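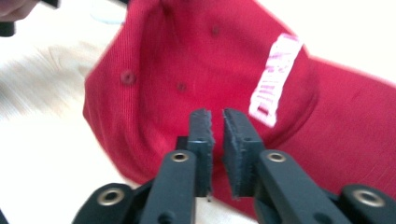
Blur scores, round 2. Quick one tonight, I have to be up early.

So the filter I wrote last month was too dumb. It took one sharpness number for the whole image and dropped anything under a cutoff. Fine for mugs. Terrible for cloth. Ribbed fabric smears into stripes and the stripes still score as edges if the motion runs the same way — so junk got kept and perfectly good plain-colored stuff got tossed. Marlene spotted it way before I did, I just didn't want to hear it.

New version cuts each image into tiles and scores them separately. Fingers get masked out first. They move with the camera so they stay pretty crisp even when everything behind them is mush, and they were dragging the average up. Should of done that on day one.

Ran it over the caps folder from Cletham. 178 clips, 69 flagged. Old filter flagged more than 30 and half of those were wrong, going by Mirsad's hand labels. Havent checked all the new ones yet.

Stuff still broken:

— tracking loses its place when one color fills most of the view. Nothing to lock on to. Eyelets help a bit, seams help a bit, a white care label helps a lot
— pose jumps at the moment the fingers close. Might be the smoothing window, might be the timestamps. Betting on timestamps
— the viewer in Doolan eats all my memory if I scrub backwards. Gaétan says update it. I did update it

Next thing is feeding the blur score into the policy training as a weight instead of a hard yes/no. A clip with a bad second in the middle still has a good approach and I'd like to keep that part. Aaliyah tried something like it on the towel set and the loss curve looked nicer, but we never ran it on the arm so who knows.

Config is in the usual place, tiles.yaml, dont touch the mask margin please. If your branch is older than 9/11/25 you need to rebuild the cache or the scores come out all zeros and you'll think it's my fault (it is, a little).

Going to bed. Timestamps tomorrow.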